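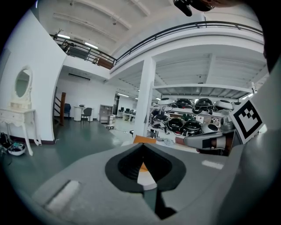
Second gripper at right, with its marker plate tilted at an angle. Irbridge bench, ground floor.

Checking and resetting the marker plate on a hand-held gripper pair

This procedure covers the Brimo hand-held grippers used in pairs at the Prerov site. It applies to units that carry one square black-and-white marker on the gripper. The tracking software works out the position of one gripper from the marker on it, so a plate that has shifted shows up as an offset in every recording made after the shift.

Do the full check every 32 hours of recording time, after any drop, and after a finger has been replaced. Allow 2 people for the alignment step. The rest can be done by one.

You will need

Hex key set, metric
Plastic scraper
Lint-free cloth and isopropyl alcohol
Spare marker plate, same ID as the one fitted
Steel rule
Torque driver, low range
The log sheet for the pair

Before you start

Stop the recorder and wait for the status line to read idle. Unplug the data cable at the gripper end first, then at the computer. Do not pull on the cable jacket. Write the recording hours from the counter on the log sheet.

If the pair has been stored below 10 degrees, leave it out on the bench for an hour. The adhesive on the plate lifts easily when cold.

Step 1. Inspect the plate

Look at the marker under even light, face on and then at a low angle. The thick black border must be complete on all four sides. Scratches through the border are cause for replacement. Scratches in the white area can be left if they do not join two black blocks.

Press each corner lightly with a fingertip. A corner that moves means the adhesive has failed, and the plate should come off.

The plate sits at a tilt on its mount. This is the correct position. Do not try to square it up by eye.

Step 2. Clean

Wipe the plate with a cloth dampened with alcohol, one direction only. Let it dry for two minutes. Wipe the pads and labels on the gripper body with a dry cloth; alcohol takes the print off the labels.

Clear dust from the funnel opening with low-pressure air. Keep the nozzle outside the rim.

Step 3. Replace the plate, if needed

Slide the scraper under one corner and work across. Do not lever against the finger. Remove all old adhesive. Seat the new plate against the two stops on the mount, hold for 30 seconds, then check with the rule that the overhang is equal on both free sides.

Confirm the ID printed on the back of the new plate before the liner comes off. A wrong ID still tracks, but the software assigns it to the other hand.

Step 4. Check the mount screws

Tighten the mount screws in two passes, to the value on the log sheet. If a screw turns more than a quarter turn on the first pass, take it out, clean the thread and refit with fresh medium-strength threadlocker.

Step 5. Align

Reconnect the cables in reverse order. Start the tracking view. One person holds the first gripper still against the bench edge. The other moves the second gripper slowly until the marker is in view, then out to around 700 mm and back.

Watch the distance reading. It should change smoothly, with no jumps. Collect at least 264 valid samples, then press Save offset. If the software rejects the set, look for glare on the plate and repeat. Ceiling lights reflected in a glossy plate are the usual cause, and turning a little way to either side normally clears it.

Step 6. Record

Enter the new offset, the plate ID and your initials on the log sheet. If the new offset differs from the last one by more than the limit in the sheet header, mark the pair HOLD and tell Edeltraud Stüber before it goes back out. Recordings made since the last good check also need to be flagged in Ñahui.

Known faults

Marker found, no distance: the wrong plate size is set in the config file.
Marker drops out when the fingers close: the plate is seated too far forward. Repeat step 3.
Reading drifts while held still: loose mount. Repeat step 4, then step 5.
Left and right swapped: check plate IDs on both units.

Revised 11/22/24. Replaces the March version.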